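The Drindel quilted blanket in tan

I've been selling bedding out of the Flusville shop long enough to have opinions, and my opinion on this one is that I should have ordered more of it! The Drindel is the blanket I take home myself (two of them so far, one for our bed and one that lives wherever the kids dropped it last).

It's a light quilt for layering, the kind you keep out all year. In July it goes on by itself over a sheet, and once the nights turn cold I put a fluffy throw with it and forget the big comforter exists. The stitching is diamonds and diagonals, quite close together, so the filling stays where it is and you don't get those sad empty corners after a year of washing. We've had ours on a regular warm cycle more times than I can remember and the edges are still flat.

The color is listed as tan. I'd call it tan with some peach in it, closer to beige in the morning and pinker under a lamp. If you want a cold, sandy tan to match gray walls, order the swatch first – it's 2 dollars and I take it off the price if you go ahead.

Size and care

One size only, the large. It covers our queen bed with plenty hanging down both sides. Wash it alone, low heat in the dryer, and take it out while it's still a tiny bit damp. Skip the fabric softener. Folded in thirds and then rolled, it fits on a closet shelf without any fighting.

What to put with it

I get asked this a lot. My favorite is something white and shaggy next to it, because the quilting looks so neat and the pile looks so messy and they get along fine. Black is good too, and I didn't expect to like that as much as I do. A soft matte black, fleecy if you can find it, makes the peach come forward. 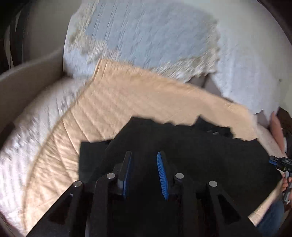
The tan quilt with black fabric on top and a shaggy white blanket beside it.

Ordering

Orders in by 2 in the afternoon go out the same day. Returns are fine for 30 days as long as it hasn't been washed. The item number is 442 if you'd like to call and ask me to put one aside.

Comments

Maja Zieliński: Got mine last month and the dog has claimed it. Does the swatch come in the other colors too?

Igor Baran: Washed it twice, no shrinking. A bit pinker than I thought but my wife is happy.

Pak-hei Mok: Will you get a twin size? The large is too much for my son's bunk.

Related items
Dellari shaggy throw, white
Lis fleece blanket, black
Drindel pillow cover, set of 2

Contact us | Copyright Henryk Kaczmarczyk Bedding, Flusville | Back to top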